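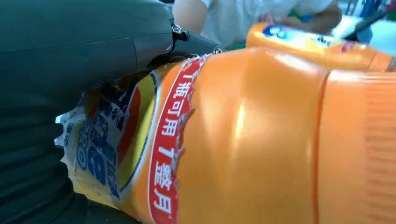
2022年3月27日
Henriques容器循環研究室

3. 着色ボトルの分別品質に関する調査

3.1 調査の対象と範囲

本節では、家庭から排出される着色プラスチックボトルについて、選別工程における色区分の安定性を検討する。前節では回収制度の違いが排出量に与える影響を扱ったが、排出量が同程度の地区間でも、再生原料の色調には無視できない差が認められた。この差の一部は排出物の組成によるものと考えられるが、選別施設での色区分の基準が施設ごとに異なることも影響していると推定される。

対象地域はCokham地区とし、同地区の中間処理施設であるEnenska選別場に搬入されたボトル類を調査した。搬入物のうち、飲料用の透明ボトルは別系統で回収されているため除外した。残りの着色ボトルおよび白色ボトルから、10月の搬入分を母集団として500個を無作為に抽出した。抽出は荷下ろし直後の山の上層、中層、下層から均等に行い、破砕または著しい変形により胴部の色が判定できないものは抽出の段階で除いた。

用途の判別は、ラベルが残存している場合にはその表示に従い、残存していない場合には口部の形状と残留物から推定した。推定の根拠が得られないものは「用途不明」とした。用途不明の試料も色区分の解析には含めたが、用途別の集計からは除外している。

3.2 色区分の定義

色区分は、白、淡色、暖色、寒色、濃色の5区分とした。このうち暖色区分は赤、橙、黄を含む。図1に示す大型のボトルのように胴部が橙色のものは、本調査では暖色区分に該当する。白地に着色印刷を施したものは、印刷面積によらず基材の色に従って区分した。

着色ボトルの色を連続量として扱うか、離散的な区分として扱うかについては議論がある。測色値をそのまま用いれば情報の損失は少ないが、現場の選別作業は数個の投入口への振り分けとして行われており、得られた値を作業指示に変換する段階で結局は閾値が必要となる。本調査の目的は現行作業の再現性の評価にあるため、区分による扱いを採用した。

なお、蓋と胴部の色が異なる試料では胴部の色のみを記録した。Enenska選別場では蓋を外す工程が色選別の後段に置かれており、選別員の判断が蓋の色に影響される可能性がある。この点は3.5項で改めて述べる。

3.3 測定方法

各試料は、ラベルを剥離し、水洗後に室温で乾燥させた。内容物の残留が多いものについては内部も洗浄した。洗浄に界面活性剤は用いていない。残留した着色剤が洗浄液に移行し、淡色の試料に付着することを避けるため、洗浄は色区分ごとに水を交換して行った。

測色は胴部の平坦な部分で行い、同一試料につき位置を変えて3回測定し、その中央値を代表値とした。胴部が円筒形で平坦部をもたない試料では、横置きにして測定面を上方に向け、曲率の小さい箇所を選んだ。曲面での測定では受光角のずれにより明度が低めに出る傾向があるため、既知の標準板を同じ曲率の治具に巻いて補正係数を求めた。

目視判定は、選別業務の経験を有する判定者が独立に行った。判定は施設の作業照明下で実施し、試料の提示順は判定者ごとに変えた。各判定者は同じ試料について日を改めて再度判定し、これにより判定者間の一致と判定者内の一致の双方を評価した。判定者には測色値も他者の判定結果も開示していない。

記録と集計には、Fikumeck形式の台帳を用いた。この形式では試料番号に搬入区画と採取層が付随するため、後から採取位置による偏りを検査できる。台帳上の記載漏れは集計前に原票と照合し、照合できなかった項目は欠測とした。

3.4 結果

目視判定と測色に基づく区分とが一致した試料は、全体の70%であった。区分別にみると、白と濃色で一致の程度が高く、淡色と暖色の境界で低い。とりわけ淡い黄色の試料では判定者間の不一致が目立ち、同一の判定者でも一回目と二回目で異なる区分に入れた例が複数みられた。

橙色の試料は暖色区分の中では比較的安定して判定された。彩度が高く、隣接する淡色区分との距離が大きいためと考えられる。ただし、茶色に近い暗い橙色では濃色区分への振り分けが生じており、色相のみで暖色と濃色の境界を定めることはできない。明度の下限を併せて定める必要がある。

用途不明の試料は53個であった。これらは採取層の下層にやや偏っていたが、色区分の構成は他の試料と大きく異ならず、用途別集計からの除外が色に関する結論に与える影響は小さいと判断した。

採取層による色構成の差は検出されなかった。一方、搬入区画による差は認められ、集合住宅の比率が高い区画では白色ボトルの割合が高かった。詰替え容器の利用状況や購入先の違いが関係している可能性があるが、本調査の設計ではこれらを分離できない。

3.5 考察

選別の不一致は、判定者の技能よりも区分境界の定義に起因する部分が大きい。判定者内の不一致が特定の色域に集中していたことは、この解釈を支持する。境界付近の試料を無理に振り分ける現行の手順では、淡色区分に暖色の破片が混入し、再生ペレットの黄色味が増す。淡色区分の再生原料は用途の自由度が高く、混入による価値の低下は暖色区分の純度向上による利得を上回ると見込まれる。したがって、判断に迷う試料は一律に暖色区分へ送るという非対称な規則が合理的である。

蓋の色の影響については、今回の試験では明確な結論を得られなかった。胴部が白で蓋が濃色の試料において、濃色と判定された例がわずかにあったものの、件数が少なく統計的な検定に耐えない。蓋を外した状態と付けた状態で同一試料を提示する対照実験が必要である。

照明の影響も残された課題である。Enenska選別場の作業照明は場所によって色温度が異なり、搬送帯の上流側と下流側では同じ試料の見え方が変わる。今回の判定は一か所で実施したため、この差は結果に含まれていない。実作業での一致率は、本節の値を下回る可能性がある。

また、試料数の制約から、用途と色の交互作用は検討できなかった。洗剤用と食品用とでは着色の傾向が異なることが予想され、樹脂種の構成も一様ではない。次年度は抽出数を2,000個に増やし、近赤外による樹脂判別を併用して、色区分と樹脂区分を組み合わせた評価を行う予定である。その際、季節による排出構成の変動を把握するため、採取時期を複数に分ける。

図1 横向きの大型ボトル（胴部は橙色、プラスチック製）。色区分は3.2項の定義による。

3.6 測定上の留意点

表面に細かい擦り傷のある試料では、拡散反射が増加し、同じ材料でも明度が高く測定された。水で濡らすと傷の影響は減少するが、乾燥の進行に伴って値が変動するため、本調査では乾燥状態での測定に統一した。搬送や圧縮を経た試料ほど傷が多く、新品のボトルを基準に閾値を定めると、暖色の一部が淡色側へずれる。閾値の設定には、実際に搬入された試料を用いるべきである。

半透明の試料では、背後の色が測定値に影響する。測定時には胴部の内側に白色の裏当てを挿入し、口部が狭く挿入できないものは切開した。切開した試料は目視判定に再使用できないため、必ず目視判定をすべて終えた後に測色を行った。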